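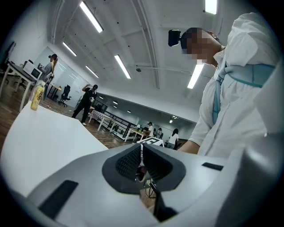

No. 81

**1/18**
Right, a few of you asked how the tail lift business ended up, so I'm putting it all in one thread and then I'm going home for my tea. Long one. Mute me now if you don't care about lorries.

**2/18**
For anyone new: I look after the vehicles at the Trerkel depot in Premside. Mostly box vans and small rigids, a couple of curtainsiders we keep for the garden centre work. 40 vehicles on the books, and every one of them has its own way of annoying me.

**3/18**
Over the winter we took on a lot of roll cage deliveries, which meant tail lifts working all day long in town centres. Up, down, up, down, in the rain, on a camber, with a bus behind you. They were never that busy before and it showed.

**4/18**
First sign was the batteries. Drivers ringing in at the last few drops saying the lift had gone slow or wouldn't come up at all. We swapped batteries. Felt very pleased with ourselves. Same phone calls a fortnight later!

**5/18**
What was going on, mostly, was short hops. Engine off at every drop (quite right too), lift up and down a dozen times, then a two-minute drive to the next shop. The alternator never got a proper go at putting anything back.

**6/18**
So the lads from Radebe came over and put a clamp meter on the lift motor while we loaded it with sacks of sand. Really good morning, that. I learned more stood in the yard with a mug in my hand than I have on any course.

**7/18**
4 of the lifts were pulling far more current than they should. Dry pivot pins on two, a tired motor on another, and an earth strap on the last one that was more green fuzz than copper. I've kept the strap. It's on my windowsill.

**8/18**
If you take one thing from this thread, go and look at your earth straps. Cheap as chips, takes no time, and they sit right in the muck where nobody puts a torch.

**9/18**
Grease was the embarrassing bit. The sheet said greased, the pins said otherwise. I don't think anyone was telling fibs — there are nipples on the underside you only find lying on your back, and half the team had never been shown them. That's on me.

**10/18**
We've painted a yellow dab next to every nipple now. Took an afternoon and one tin. New starter did a whole van last week without asking me a single question and I nearly cried.

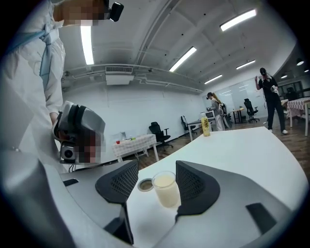

*White shirt, pale blue tie, head camera on and a grey gripper in hand.*

**11/18**
Then there was Plotik, the route planner. Lovely bit of kit but it doesn't know or care what a tail lift is. It'll happily string together a run of tiny hops through the middle of Premside if that saves a mile of diesel.

**12/18**
I got our planner to break up the town runs, so there's a longer leg out to the retail park in the middle of the round. Bit more fuel. Far fewer vans sat dead outside the chemist with the platform hanging down. I'll take that trade all day.

**13/18**
Drivers moaned for the first week, as is their right. Then one of them worked out the longer leg goes past the good bacon roll van and I've not heard a peep about it.

**14/18**
People keep asking about solar panels on the roof to top up the lift battery. We've got one on trial. Seems fine so far, but it's May 2022 and it's been sunny, so I'm saying nothing until it's done a stretch of proper grey weather. Ask me after July and again when the clocks change.

**15/18**
Separate lift battery or shared with the cab? We've got both and I prefer separate. If the lift battery goes flat the van still starts and can get itself back here. More weight, yes, and one more thing to check. Happy to be argued with on this, I know some of you feel strongly!

**16/18**
Oh, and the lifting gear inspections. Please don't leave those till the week they run out like I used to. We've spread ours across the year now, so it's a few vans at a time and I'm not begging the other depots for spares. Put them on the same wall planner as the MOTs and services, in a different pen.

**17/18**
Things still on my list:
- side lights on the platforms, two are cracked
- new warning flags, the old ones are in ribbons
- a proper cover for the hand controller on the oldest rigid, it's been living in a sandwich bag
- find out who keeps borrowing my grease gun

**18/18**
That's your lot. If you run lifts on town work and you've found a battery that puts up with this sort of treatment, tell me what it is and how long it's lasted. Replies are open, and I'll get to them once I've eaten. Pictures of horrible earth straps very welcome.

**Edit, because I've had the same question three times already**
Yes, we did try leaving the engine running at drops. For one day, on one van. The shopkeepers hated it, the driver hated it, and the fuel figure made me wince. Engines stay off.

**Another one, sorry**
Someone asked which grease. Whatever your lift maker's book says for the pins, please don't go by what's on my shelf. Ours differ from one make to the next, and I've had to put labels on the guns — which is probably why mine keeps going missing, it's the only one with a decent hose.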